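Notes from the sim bench: two hands, one very small bathroom

For most of November we've had a pair of two-finger grippers running side by side in simulation, and I've been looking forward to writing this up! The question sounded dull when we wrote it on the whiteboard: does the wrist camera or the head camera give us better control in tight rooms? Mahfuz Bhattacharjee picked a bathroom from the Hila room set, with a round stone-look sink top, brass fixtures, a toilet at the far end and hardly any space to swing an elbow.
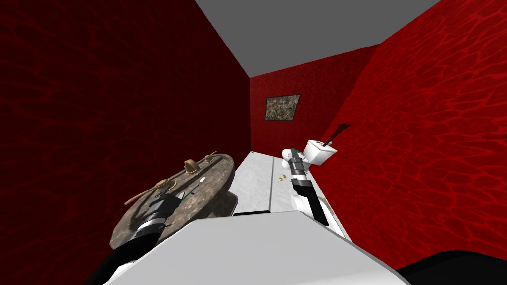 Asanka Ranasinghe

I love this room. The walls are a rippling deep red, the floor is pale, and there's a tiny gold thing lying on it that a depth filter could easily throw out as noise. If a controller can keep its bearings in there, I'm a lot less worried about how it will do in a plain white kitchen.

We compared two controllers. Campbell is the one most of you know, which plans from the head view and only checks the wrist views near the end of a reach. Urno is newer and leans on the wrist cameras from the start. Each got the same 513 start poses, the same arms and the same open, flat-fingered gripper, so any difference had to come from how they used the cameras.

Urno was quicker to settle in 78 percent of the runs, and the motion is lovely to watch – it slows down early and then glides in. Campbell was steadier when an arm had to reach the full length of the room. I had expected the red walls to wreck both of them.

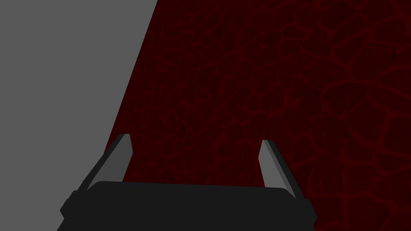 What did trouble Urno was having very little in view besides wall. With a repeating pattern filling most of the wrist image, the tracker would lock on to one patch, lose it, and pick up the patch next door as if it were the same one. The estimate then slid sideways while the arm was sure it was on course. Mahfuz found that 11 of the worst runs all began this way, and he fixed most of them in an afternoon by making the tracker wait for a straight edge, such as the line where two surfaces meet, before it trusts a match. Such a small change!

The painting helped too. Runs where a wrist camera caught the framed picture early on recovered much faster, so we're now keeping a log of which landmarks were in view at each step. Petberg users will find the new column at the far right of the run table (it's called "anchor", and it stays blank if the tracker had nothing it liked).
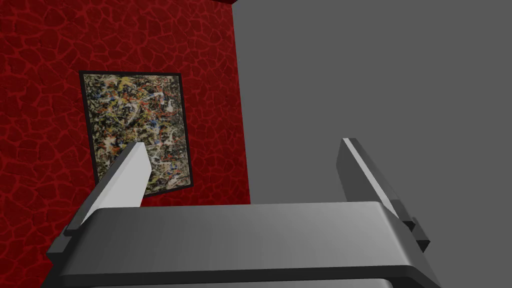
Will the edge check slow down the control loop on older machines?

It adds a little work per image, but the loop still held 40 cycles a second on the oldest desktop we have. If yours drops below that, turn the wrist image size down one step before you touch anything else.

Next up are longer fingers with the same body, and then the same room with the wall patterns swapped. Send Mahfuz your start poses if you'd like them in the next batch – awkward ones especially. He's closing the list on Sunday.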